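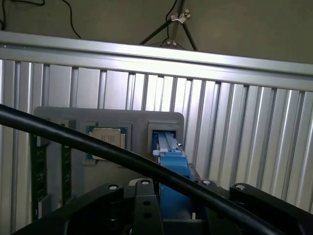
Dear Ms. Wako,

It is a pleasure to write to you again, and I hope this finds you and everyone at the Gebreyes fund well. When I last wrote, in November, the Trurnero robotics club had a grant letter, a great deal of enthusiasm and very little else to show you, so I am happy to have a proper report this time. The students have spent most of the spring on what we call the parts tray exercise, where the arm has to work with computer parts on a tray, and it has taught them more than anything else we have tried. Memory modules and a processor sit side by side in raised holders, and the gripper has to come down right beside them without bumping anything. That sounds simple until you sit with a fourteen-year-old who is trying to write down, step by step, what her own hand does when she reaches for something small (and I have sat with quite a few of them by now!).

The club has kept to its two teams, as we promised in the application. The Bino team looks after the tray exercise and the Rindari team works on the open computer case, and they swap notes at the end of every meeting. In practice they swap a good deal more than notes, and there was a lively week when each team was sure the other had changed the gripper settings. We now have a logbook on the table, and whoever changes a setting writes it down and signs it. It has 364 entries so far, some of them very short and one of them a full page about a screw.

I should tell you plainly where we are behind. The plan said that by the end of the school year both teams would run their exercise from start to finish with no one's hand on the controls. Bino can do this on a good day. Rindari can't yet, and I don't expect them to before the fall. The case is a much harder place to work. There are wires in the way, the openings are narrow, and an approach that works well from one side may be no use at all if the case has been set down a little differently.

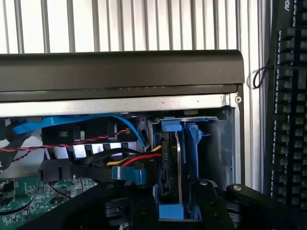 The students decided among themselves to break the job into smaller pieces, and I think they were right. For now they are practicing only the approach: bring the gripper close to the part they want, stop, look at the camera view, and back out again without touching a cable. They set themselves a target of 100 clean approaches before moving on to any gripping, and they are stricter about what counts as clean than I would have been.

On the money side, we are within the budget you approved. We had set aside $200 for replacement parts and have spent most of it, chiefly on cables and fasteners. I would like to ask whether what is left in the travel line could be moved to parts for the fall, as the visit we had planned fell through and a new date hasn't been found. I have put the request on a separate sheet for your files, with the receipts behind it.

Attendance has been steady, even through exam season, and I was especially glad to see several of the younger students take turns at the controls. In the winter they mostly watched. One of them has now taken over teaching new members how to stop the arm safely, and she does it with great seriousness and a lot of patience.

Over the summer the room will be open to us one afternoon a week. Bino will be tidying up their program and writing instructions that somebody outside the team can follow, and Rindari will carry on with their approaches. We'd love for you to come by and see them at it, any week that suits you, and the students have already been arguing over who gets to show you the logbook.

With warm thanks from all of us,

Lensa Mersha
Club advisor, Trurnero robotics club
June 10, 2018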